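How Does a Steamer Cook a Bun?

Most bread is baked in a hot, dry oven. Steamed buns are cooked another way. They sit above boiling water, and the steam does the work. That is why a steamed bun stays pale and soft and never gets a brown crust.

What is steam?

When water gets hot enough, it boils. Some of it turns into a gas called water vapor. You can't see the vapor itself. The white cloud over a pot is made of tiny drops, formed when the vapor meets cooler air. Steam carries a lot of heat, so it can burn your skin. Always let a grown-up lift the lid.
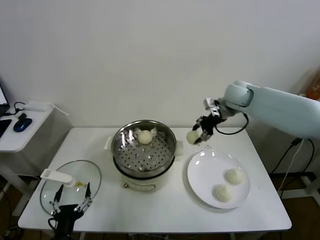
An electric steamer has a heater in its base, so it doesn't need a stove. Water goes in the bottom of the pot. The tray sits higher up, above the water, and it is full of small holes. Steam rises through the holes and flows around the food. If the tray were solid, the steam would have a hard time getting past it.

The lid keeps the steam in. A glass lid lets the cook check on the food without opening the pot. Each time the lid comes off, heat gets out and cooking slows down.

Why do buns need space?

Bun dough is made with flour, water and yeast. Yeast makes bubbles of gas, and the bubbles grow when they get warm. The dough puffs up. Buns that are too close together can stick to each other, so cooks leave gaps between them. Small buns often take 15 minutes to cook.
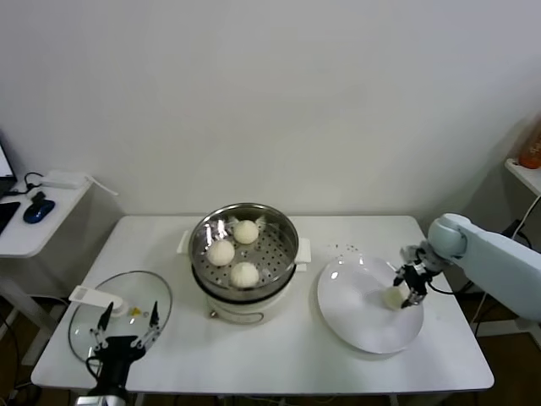

Three buns on the steamer tray, with the glass lid to the left and a plate to the right.

Words to know

Vapor: water in the form of a gas.
Yeast: a tiny living thing that makes dough rise.
Pleat: a small fold. Some buns have pleats on top where the dough was pinched together.

Written by Lies Kuipers. Checked by Qianru Feng.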